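Forum: Family History > Brick Walls and Methods
Thread: Same burial entered in two parish registers, which do I trust?

hollinsend
I have a great-great-grandmother, Ann Pickersley, buried in January according to two different registers. The parish church has her as aged 70, "of the Lane End". The chapel of ease two miles off has an Ann Pickersley aged 71, no abode given, buried four days later. Same curate signed both. There is one death registration in the district for that quarter and I have the certificate, which gives her as 70 and the widow of a nailer.
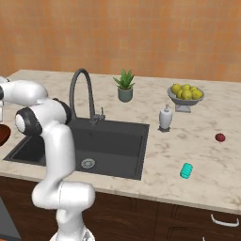 I had the chapel entry in my tree for years and only came across the other one when I paid for a month of Kanaujia. Their index has 700 burials for the parish church that I had never seen anywhere else. I now don't know which one to attach, or whether to attach both.

tessmarl
Attach both and write a note. One death certificate doesn't prove one burial if the other woman died in the next district and was brought home. Have you checked the districts either side?

hollinsend
I checked the one to the north. Not the other. Will do that tonight.

Sawsan Rawashdeh
Are you working from the index or from images of the registers? I had something like this with my Groturas (yes, it is a surname, and no, there aren't many of us). The chapel book was a fair copy made up at the end of the year from loose notes, and the dates were out by anything up to 11 days. If yours is a copy, the parish church entry wins.

oldferry
I don't agree that it wins automatically. Copies get made from the original notes, and sometimes the so-called original is a copy as well. Look at the ink and the handwriting. If a whole page is in one even hand with no change of pen, somebody wrote it in one sitting. 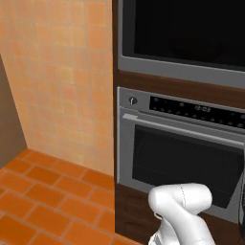 And check the bishop's transcripts before deciding anything. They were sent in every year and they'll often settle an age or an abode. The record office will have them on film even if they aren't online.

Sawsan Rawashdeh
Fair enough about the transcripts. I still think a four day gap with the same curate is one woman written down twice.

oldferry
Could be. It could also be sisters-in-law. Two Anns in one family by marriage is very common, and I have three in mine.

Aba Zakaria
I transcribed a fair bit of a neighbouring parish for Lernent, so a couple of practical points. Ages at burial were given by whoever turned up, so 70 against 71 means nothing either way. The missing abode matters more. In the chapels I worked on, the abode was left out when the person lived in the chapelry itself and put in when they came from elsewhere. If that curate did the same, your chapel Ann was local and the Lane End one is a different woman. 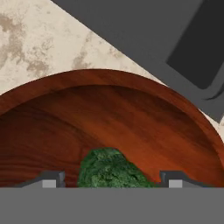

The other thing is stains, and they catch people out with indexes. I had one register with a big brown blotch at the left-hand side, going off into thin streaks towards the middle, and the first figure of every age on that page was guesswork. Whoever indexed it put a figure in all the same and didn't mark it as doubtful. So get the image, and if the age is under a stain, ignore the index.

hollinsend
Thank you, that is useful. I've only seen the index for the church and a photocopy for the chapel. The photocopy is black and white so I can't tell about ink or stains. I went through the 20 entries before and after hers, and the abode is blank in all but two of them.

Aba Zakaria
Then the blanks do look like his habit. What are the two?

hollinsend
One is "of the Lane End" and the other is "workhouse".

tessmarl
So when he buried someone from Lane End at the chapel he wrote it down. That makes me think two women.

Sawsan Rawashdeh
It makes me think that as well, a bit. I'd want the transcripts first though.

hollinsend
I've now searched the district to the south. There is an Ann Pickersley registered there in the same quarter, and the age is 71. I've ordered the certificate and I'll ask the record office about the transcripts while I wait.

oldferry
Good. Leave the chapel one off the tree until it comes.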